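Plaluneo Classroom Simulator, Club License: A Term With the Attic Bedroom

Reviewed 13/08/2025

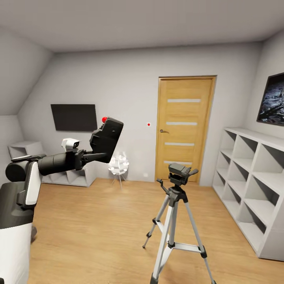
The attic bedroom in Plaluneo, arm at left, tripod in the foreground.

Our robotics club at Tadbridge has one real arm and a great many teenagers, and the arithmetic has never been kind. For years the members took turns, which meant that most of an evening's robotics consisted of watching somebody else do robotics. So last November we bought a club license for Plaluneo, a simulator that puts a robot arm in a furnished room and lets students program it from whatever laptop they brought. It cost us $311 for the year, paid out of bake sale money, so I have eaten a fair share of this review.

Installation first. The download is large and the school network is slow, and the two did not get along. Setting up 12 laptops took three evenings. The installer shows a progress bar that reaches the end and then sits there thinking about its life. Leave it alone. I canceled it twice before I learned this and had to start over both times.

Once it runs, it runs well. You pick a room, drop in an arm, and write your moves either in blocks or in Python. We used the attic bedroom for nearly everything. It has a sloped ceiling, a TV on the wall, a little white side table, and more empty shelving than any teenager's bedroom in recorded history. No laundry, either. If Plaluneo ever wants to sell a realism pack, I know where they could start.

The lighting is soft and a bit flat, but the wood door with its frosted glass strips looks good, and the tripod throws a faint shadow on the floor. My students care a lot about shadows. They care much less about joint limits, and the simulator has opinions on that. Ask the arm to bend somewhere it can't and the program stops with a plain message telling you which joint objected and by how much. This one feature is worth most of the price. On the real arm, the equivalent message is a noise.

Our term project was simple to describe: bring the gripper up to the side table without touching any of the white ornaments on it. The first week was carnage. By the fourth week most pairs could get in close and stop, and a couple were showing off with approach angles nobody had asked for. Resetting the room takes one key, and I have thought about that key wistfully while on my knees under a real workbench looking for a real screw.

The tripod deserves a paragraph. It is part of the room, it has nothing mounted on it, and I couldn't find a way to delete it with our license. The students adopted it at once as an obstacle and then as a mascot. Good tripod, three legs, very patient.

Now the complaints.

The manual is 974 pages long and has no index. There is a search box, and searching for "gripper" returned the chapter on invoices. The section on block programming is clear and friendly, and everything after it reads as if it were written for the people who built the thing. Print the block programming section and let the rest go.

Contact is iffy. Pushing on something with the side of the gripper gives sensible results, but grip a small round object and it may slide out of the fingers like soap. We lost most of an evening to one student's perfectly good program before deciding the physics was to blame. Lowering the time step helped and also turned the older laptops into space heaters.

Saving is manual. There is no autosave, a fact every member of the club discovered separately.

We also tried Drornus, which is cheaper and starts faster, but its only room is a gray box with a gray table and the kids were bored before the pizza came. Serrano has far better physics and a price that made me close the browser tab. For a college lab I'd look at Serrano. For an after-school club where half the members are there because their friends are, a bedroom with a door and a TV holds attention longer than I would have guessed.

Does it carry over to the real arm? Partly. Students who had spent the term in Plaluneo arrived at the hardware with tidier code and much better habits about checking a move before running it. They also arrived looking for the reset key.

We're renewing for another year, with a request to support for autosave, an index, and permission to move the tripod.

Good: joint limit messages, instant reset, rooms that look like rooms
Bad: slippery gripping, no autosave, the manual
Rating: 3.5 out of 5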